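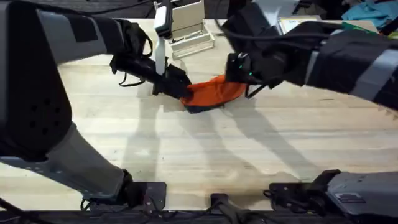
Sunday, June 12, 2022
To: Jultura craft list
Subject: Re: Pens and pencil cases

> Does anyone have a good way to keep pens together? Mine end up all over the table, and the Melis box I bought is too deep to find anything in.

Hello, and what a nice thing to find in my mail this morning! I gave up on boxes last October and went over to a soft pencil case, the kind that opens along the top, and I've been so much happier with it.
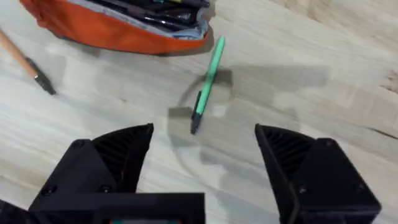

Orange case with pens inside, plus a pencil and a mint-green pen on the table.

I do keep the markers in with the pens - my sister thinks that's dreadful - and every so often I tip everything out and try each one on scrap paper. The dried-up ones go straight in the trash.

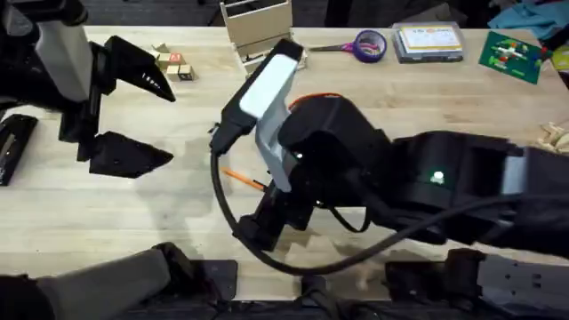
Scissors and tape I'd leave out of the case altogether, as they only make it bulge and then the zipper sulks. A small crate does nicely for odds and ends. Kerow had some the last time I went by, if you're near there.

Warm wishes to all, and do write back with what you settle on!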